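Flumgate opens its sorting room with 600 crates and trays ready to borrow 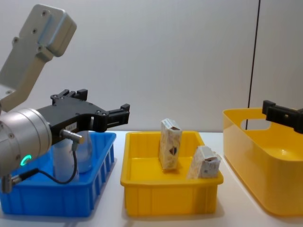 A blue crate and a shallow yellow tray on a tabletop at Flumgate, with a clear plastic bottle in the blue and two small cardboard boxes in the yellow.

Flumgate, the household reuse centre, will open its new sorting room in November, and with it a lending scheme that lets anyone nearby take home a set of colour-coded crates and trays free of charge. There are 600 pieces on the shelves for the first month, and more can be ordered if they go quickly (we rather hope they do!).

The idea is a simple one. Blue is for plastic bottles. Yellow is for small cardboard: tea boxes, medicine packets, the little cartons that light bulbs and toothpaste come in. Each set goes out with a printed card to stick inside a cupboard door, and households bring the contents back to the centre whenever it suits them. Crates can be kept for as long as they are being used.

Flumgate tried the scheme over the summer with 291 households on the streets closest to the centre. They were asked to sort at home for 5 weeks and then tell us what had got in the way. The answers were wonderfully frank. Many people said the first yellow tray was too deep, so small boxes vanished to the bottom and were forgotten. The new one is shallow, with a flared rim that makes it easy to pick up with one hand, and it fits under most kitchen sinks. Several families asked for a lid on the blue crate as well. We looked into it and decided to leave it open, as people were far more likely to drop a bottle in when there was nothing to lift first.

"I have been talking about bottles and boxes for two years and I'm still not bored," said Lavanya Arumugam, who runs the sorting room. "What I love is how quickly children get hold of it. Show them the colours once and they're off, and the next thing you hear is that they've been telling their grandparents where the cereal packet goes."

The sorting room itself is on the ground floor, next to the repair benches, and has step-free access from the car park. Visitors can empty their own crates at the tables or leave them with staff and collect them later the same day. Bottles should be empty and rinsed. Boxes can come in whole or folded flat, and there is no need to peel off labels or tape.

Two short sessions will be held each morning in the opening month, at 10am and 11.30am, for anyone who would like to see how the sorting works before borrowing a set. They last half an hour and there is no need to book. School groups and clubs are very welcome but are asked to ring ahead so that we can put out enough tables.

Borrowing a set takes a few minutes at the front desk. Please bring something with your address on it.

Notes to editors

Flumgate takes in household goods and packaging for reuse, repair and recycling. Interviews with Lavanya Arumugam and visits to the sorting room before opening can be arranged through the Flumgate press desk.

Ends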